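Set safety checklist: Relley, interior stage
Inspected 2022-03-15 by Līga Urbonaitė, before the lighting rehearsal

We use cookies to improve your visit. By continuing you accept our cookie policy. OK

1. Exits and aisles. Pass. Both stage doors open fully. Camera track kept 90 cm off the wall.

2. Fire extinguishers. Pass with comment. Unit 536 by the makeup room has a faded tag. Sproģis to replace it before the crowd scenes.

3. Overhead rig. Pass. Safety chains on all lamps. The Retex hoist was tested at 300 kg, certificate in the production office.

4. Power. Fail. Two extension leads cross the walkway behind the kitchen set without covers. Asent has been told. No shooting on that side until they are covered.

5. Floor and steps. Pass. Loose edge on the staircase set glued and checked again after lunch.

6. Stunt mats. Not checked, still in the truck. The fall in scene 14 stays off the call sheet for now.
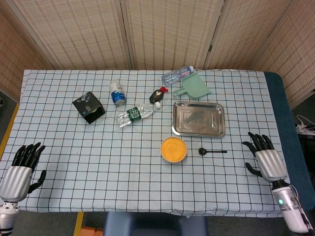
7. Smoke machine. Pass. Fluid stored in the locked cabinet, data sheet on the door. Actors get a warning call before each use.

8. First aid. Pass with comment. Eye wash expires in November. Order two bottles.

Item 4 to be looked at again before first call. Send corrections to the production office.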